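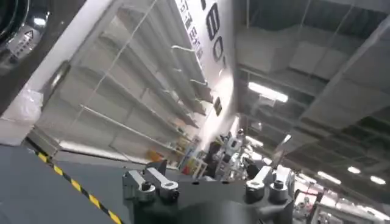 Threads > Training kit > Rowing machines

Itsuki Fujimoto
Spent the evening servicing the Flemus air rower at the club. Notes in one place, as I get asked for them every April. 1/10

The monitor had 653 hours on it. Chain last oiled at 900 km ago according to the log sheet, which is too long. Vasberg's handbook for the same drive train says every 100 km, and I'd go with that.

Chain first. Pull the handle out to full reach, wedge it, wipe the links with a dry cloth until the cloth stays clean. Then a thin coat of light mineral oil. No degreaser – it strips the inner rollers and you will hear it within a week.

Seat rail next. Black streaks on the steel are residue from the seat rollers. Non-scratch pad, warm water, dry it off. Do not oil the rail.

If the seat still bumps after that, take the carriage off and spin each roller by hand. One of ours had a flat spot. Replaced all the top rollers as a set, Driltora part, fitted without spacers.

Return cord: if the handle hangs slack at the catch, the cord has stretched. Take up one knot, refit, test. It should draw the handle home from full reach without slapping the guard.

Fan cage. Vacuum through the mesh with the damper fully open. Dust lowers the drag factor and people then blame the monitor. Ours read 10 points low before cleaning at the same damper setting.

Albane Langlois asked whether damper position is the same thing as resistance. No. The damper sets how much air gets in. The resistance you feel depends on that and on how fast you spin the flywheel. Compare machines by drag factor only.

Footplate straps: check the buckle teeth, not the webbing. Worn teeth slip under load at the finish. Lytvynenko do a metal buckle which fits the Flemus plate if you file the slot slightly.

Last job: front leg bolts. Snug, then a quarter turn – more than that and the insert pulls out of the casting. Log the hours, initial the sheet. Foot stretcher angle will get its own thread. 10/10

Contact | Copyright | Back to top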